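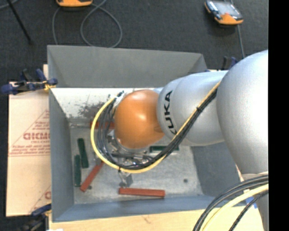

Speaker notes, "How many grasps is enough?"
Liliana Colombo, 14 May 2023

Slide 1. Leave it up while people sit down. Don't read the title out.

Slide 2. Start with the claim. Everyone in this room has heard it: collect enough examples and the arm will work out picking by itself. I believed a fair bit of that in October. I believe less of it now. Say so early, then the Muvgate people can get annoyed in good time for questions.

Slide 3. The setup. Red and green blocks, gray bin, arm over the top. Point out how kind this is to the learner. Blocks are rectangular with flat sides, and the two colors stand out from the floor of the bin. If your method can't manage this I don't want to hear about your warehouse.

Point at the cables. They loop out past the wrist and hang across the view of the bin from the side. One of the red blocks on the far side is mostly hidden behind them. Ask: what label does that block get? Wait for an answer. We had 2 people labeling at Asedeck and they gave me different ones.

Slide 4. What counts as an example? Our log said "success" when the gripper closed on something and the arm came up. It said nothing about a block that slipped a moment later. De Luca reviewed 13 of the logged successes by hand and threw out 9. Pause here. Small sample, yes, I chose it because it looked suspicious, so don't let anyone quote it as a rate.

Slide 5. Variety. An arm that resets its own bin tends to drop blocks back in the same places. You get a huge pile of near copies and a very nice curve. Corners hardly appear. Blocks flat against a wall hardly appear — and those are the ones customers complain about.

Slide 6. The Nuvbridge comparison. Be fair to them. Their number is better than ours. They also tested on the bin they trained on, same clamps, same lights. I asked for a run with the bin moved and I'm still waiting.

Slide 7. What I'd ask for before believing a result: the failures, unedited, and who decided what a failure was. Skip the video.

If short on time, drop slide 5. Questions: repeat them for the back row. Somebody will ask about simulation. Two minutes on that, no more.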